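Setley Damask Bedspread, Light Blue - Review

I bought the Setley in March to replace a plain cotton cover. It cost 51 dollars, and I chose the light blue with the pale scrollwork pattern. It gets used every day, mostly as a place to fold laundry.
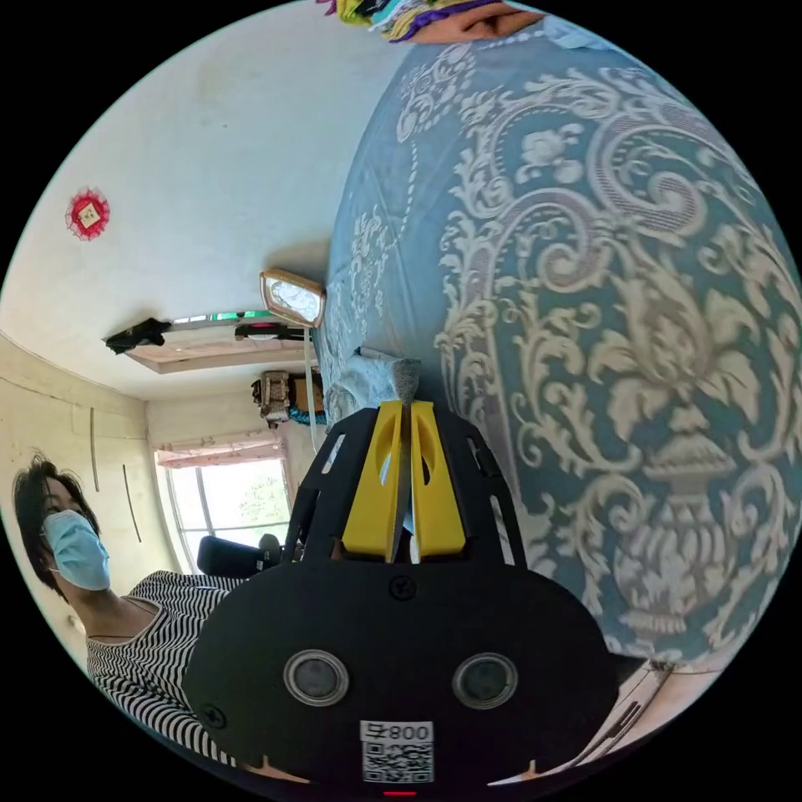 Page last changed: August 26, 2024

The pattern is large, with leaves, swirls and a vase of flowers. It looks busier on a bed than it does on the store page. Size is good - mine reaches past the mattress on both sides.

The surface is smooth enough to fold on. Thin cloth slides a little, so I press it flat with one hand. 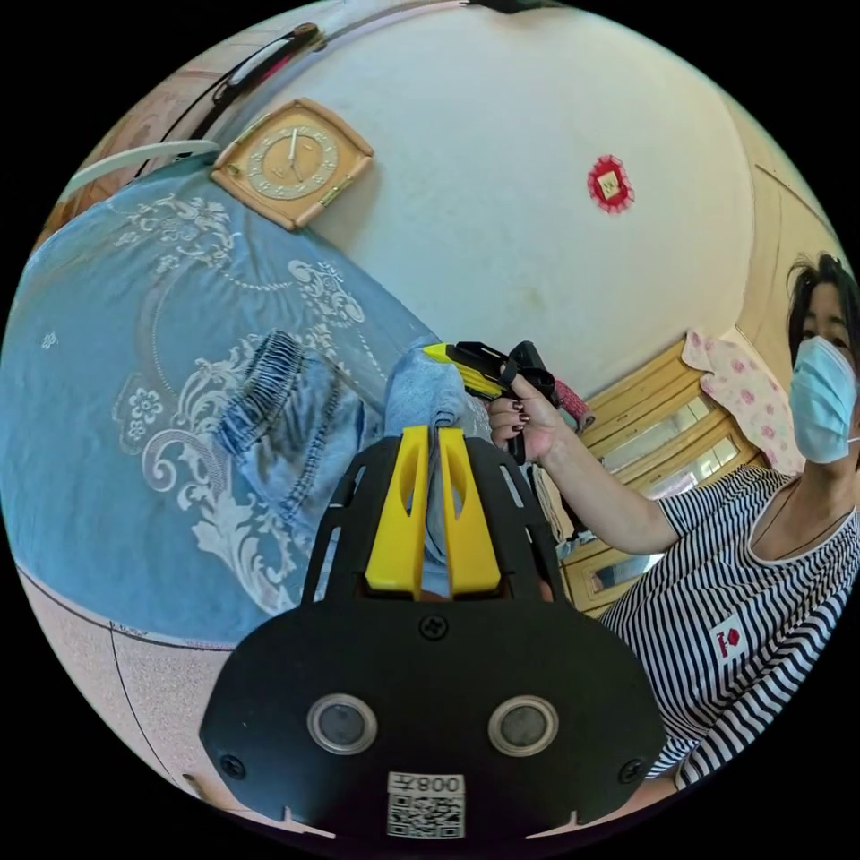
Folding and everyday use

Jeans are the easy part. Pairs with gathered cuffs take longer, and I do those first, then stack the shirts at the back of the bed. A tall stack stays up if the cover is pulled tight.

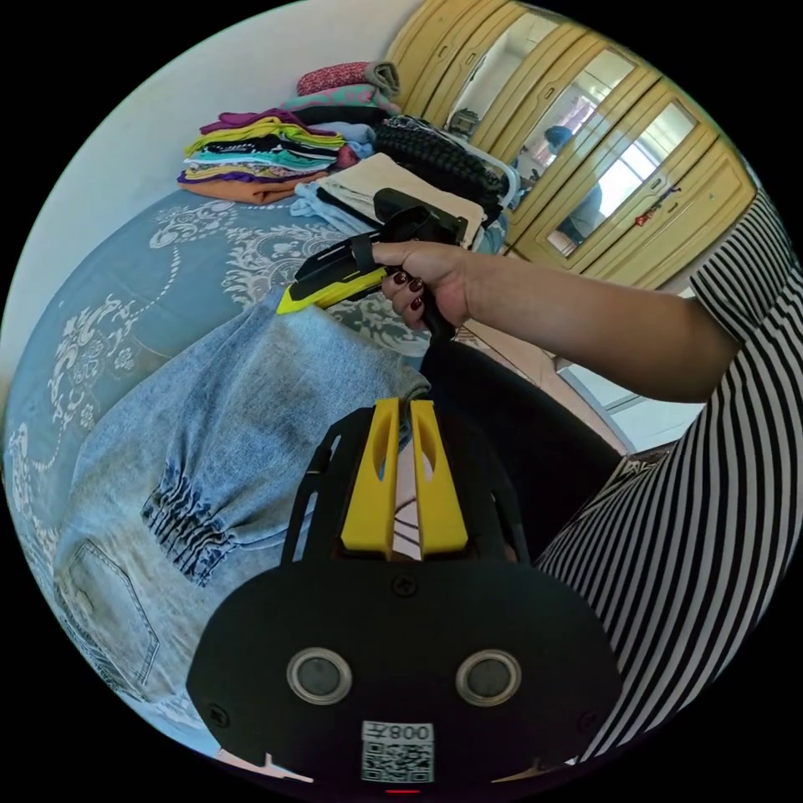
Photo: Barnabás Szekeres

After 8 washes the color has held. One seam has started to pucker at the foot end. The Lacson cover I had before was heavier and dried slower. I would buy the Setley again at this price, in the same color.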